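25 March 2019

Tips for folks who want the machine to do the chore. Mostly from the shop, some from the kitchen. Adding to it as I go, so the order is a bit of a mess.

## Can they do it yet

Short answer - some of it. Floors, yes. Dishes, yes, if you count the dishwasher, and I do. Folding, no. Clearing a table, sort of, slowly, with someone standing there. Sorting small stuff into a spot, getting close.

People ask me this every week because I used to work at Trevaskis on the packing line and they figure I know. I know packing lines. A packing line is a place where every bottle shows up in the same spot at the same speed. Your kitchen counter is not that. Your counter has a spoon under a piece of mail.

So the tips below are mostly about making the chore easy enough that a dumb machine can do it. Nice side effect - it gets easier for you too.

## Bench and counter

**Clear it first.** Everything off, then put back only what the job needs. I do this by hand and it takes less time than watching anything mechanical work around a coffee mug.

**Mark the spot.** A pad, a tray, a square of tape. If things are supposed to end up somewhere, make that somewhere a different color from the table. Works on kids. Works on arms. Works on me at 6 am.

**Same size containers.** If you decant spices or screws or vitamins, buy one kind of bottle and stick with it. I had four kinds. Every lid was different and I spent more time hunting lids than cooking. Switched over in October, never going back.

**Leave finger room.** Biggest one on the list. Two things standing side by side look tidy, but a gripper has to get a finger down between them, and so do you if you have big hands. A finger width of gap all around. Same goes for jars in the fridge door.

**Small and light falls over.** An empty bottle tips if you breathe on it. Full ones are easier to pick up then empties. If you're going to try out any kind of grabber, put some rice in the bottles first.
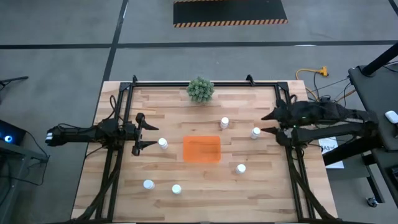

**Come in from the nearer side.** Two hands, two sides of the table. Left takes what's on the left, right takes what's on the right, and nobody reaches across. On the line at Trevaskis the reach-across was where the knocked-over stuff came from, every time. Try it when you set the table tonight. It's faster, and you'll catch yourself reaching over anyway.

**Plants.** Keep it at the back edge if you must have one. I like a plant on a bench. Low and fat, not tall and droopy. Tall ones get elbowed.

**Cords.** Coil them, and off to the side, never where you stand. Tape on a concrete floor is good for showing where the walkway is. Masking tape won't last, get the real floor tape and press it down with your shoe. Sweep first or it peels in a week.

**Wipe before you start, not just after.** Sticky ring on the wood, bottle sticks, bottle tips. Dry cloth is enough most days.

## Wood tops

Seperate section because I get mail about it.

Butcher block is a fine work surface if you look after it. Mineral oil, thin coat, leave overnight, wipe off what didn't soak in. Don't use cooking oil, it goes off and smells. Bread crumbs and coarse salt for a stain, half a lemon to scrub with. Rinse. Dry it standing up if it's a board, or with a towel if it's bolted down.

Things with rubber feet leave marks on oiled wood. Put felt or cork under them.

Shiny finish on a top is trouble if there's a camera looking down at it. Glare. My brother in law ran into this with a parts sorter, every time the sun came in the sorter quit. He sanded the top back to dull and it was fine after. Curtain would have been cheaper.

## The Drula thing

OK so I bought a Drula. Lid opener, counter model, you put the jar in and push the button. Not a robot but they sell it like one.

- Wide jars - great
- Pickle jars - great
- Anything narrower than a spice bottle - spins the whole bottle, useless
- Loud

Five jars in, my wife took it away and gave it to her mother, who loves it. She has bad wrists. So there's your answer on whether it's worth it, depends on the wrists.

Tip if you have one and the bottle spins: wide rubber band around the bottom. Didn't work for me every time but it helped.

## Shop floor

Stijn Vermeulen wrote in after the last one of these. He runs a small fill-and-cap shop, and they're trying to figure out if an arm can take over putting bottles back after a spill or a changeover. Not the fast part, the annoying part. His run is 500 bottles and last month he logged 931 handlings by a person on a run that should need way less. All little stuff. Stand it up, turn it around, move it over.

His notes, shortened by me:

- Picking up a standing bottle, fine. Picking up one on its side, bad.
- White bottle with white cap, hard to tell top from bottom if it's tipped. Put a colored cap on if you get to choose.
- See-through stuff confuses the camera. Solid colors are easier.
- Three tries and then a person steps in. They set that as a rule so nobody stands there hoping.
- Keep a person's hands out of there when it's on. Put stripes on the floor mat and mean it.

I'd add - do the chore yourself fifty times and write down each motion before you spend a dime. Half of them you can get rid of. Move the bin closer. Turn the tray around. A lot of what he logged went away when they put a lip on the edge of the table, and that was a strip of pine and some glue.

## Vacuums, quick

Have had the Prenow for a year. Does floors. Eats socks.

- Chairs up on the table before you run it
- Fringe on the rug gets tucked under
- Empty the bin every time, not when the light comes on
- Cut the hair off the brush with a seam ripper, much better than scissors
- Black mats can stop it dead. Thinks it's a stairs. Try it on a light one before you start shopping for a new vacuum

## Laundry

Still no. Drolby has a folding gadget and I tried one at a home show, shirts only and you have to clip each shirt on by hand. By the time it's clipped I'd have folded it. Towels it wouldn't take at all.

Fold warm out of the dryer, on a table at hip height, not on the bed. Saves your back. Socks go in a mesh bag before the wash so you aren't matching them after.

## Mail I haven't got to

Somebody asked about window washing ones. Haven't tried, scared of the drop. Somebody else about getting label glue off little bottles - warm water and dish soap, soak it, then baking soda mixed with oil for whatever's left. Rub with your thumb. Caps off first and dry them seperate, upside down they hold water.

Grill one next time, once it's warm enough to go look at mine.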